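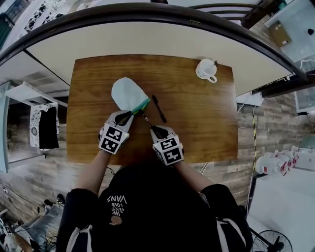 Ticket 573 — mitt trimming, grip tools
Opened by Xuelian Hao, November
Site: Wuswood

Reported problem: Plaler will not finish the mitt job. It finds the mitt, it gets hold of the mitt, and then it stops at the trim with "edge lost". Same result on the blue mitts and on the plain ones. Jarnum's sheet lists soft goods under "ready for use". I'd like to know who tried it before that was printed.

09:10. Restarted Plaler and loaded the Feng settings again from the clean copy. First grip fine. Second hand went for the trim, touched the cloth, and the cloth folded under itself. "Edge lost". I flattened it and it did it again.

09:40. Jarnum support (by phone) asked if the mitt was flat. It's a mitt. It has two layers and an open end and it's flat until you touch it. They suggested pinning it down. If I have to pin down each mitt before the machine will work on the trim, I may as well do the trim myself, so I've logged that as a no.

10:25. Swapped the order, so the holding hand closes first and the tool hand comes in after. Better. It got as far as the trim and held on to the tool, but the tip skated along the band and picked up both layers. That would close the mitt shut. Stopped it by hand.

11:15. Did the job by hand using the grippers, one in each hand, no motors deciding anything. Folded the mitt, pinched it near the open end with the left, brought the thin tool to the green trim with the right. It can be done with these jaws. It's slow and my wrists complained, but I could tell when the cloth was about to slip and let off a bit. So the jaws are not the fault, whatever support says about ordering the softer pads.

Comment from Chenxi Duan:
Agree on the jaws. I looked through the run log and Plaler closes to the same width each time, folded cloth or single. There's a setting called soft close in the Feng menu, page 4, which was off. Can you try it on before we send anything back? Also, did anyone move the lamp? The edge finding was poor last week as well, and that was on tea towels.

13:30. Soft close on. Lamp not moved. Of the next 2 mitts, one went through and one didn't. The one that went through has a crooked trim that I'd unpick if it were mine. The other slid off the table, which at least was a new fault.

14:20. Support rang back. They say the model has had 2,010 practice runs on cloth. I asked how many were on something with a lining or a sewn-on band and they'll get back to me. I asked the same thing in the spring about pillowcases and I'm still waiting on that one too.

14:50. My view, for the record, as Chenxi asked for one. It can pick things up and put them down, and I'd trust it to move folded cloths from one pile to another. Holding an edge open with one hand and working on it with the other is a different job, and I've not seen it done twice running without someone standing there to rescue it. Please don't tell Wuswood that mitts are covered.

Status: open, waiting on Jarnum
Workaround: trim by hand
Next step: Chenxi to send the log with soft close on. Keep the crooked mitt with the ticket, don't put it back in stock.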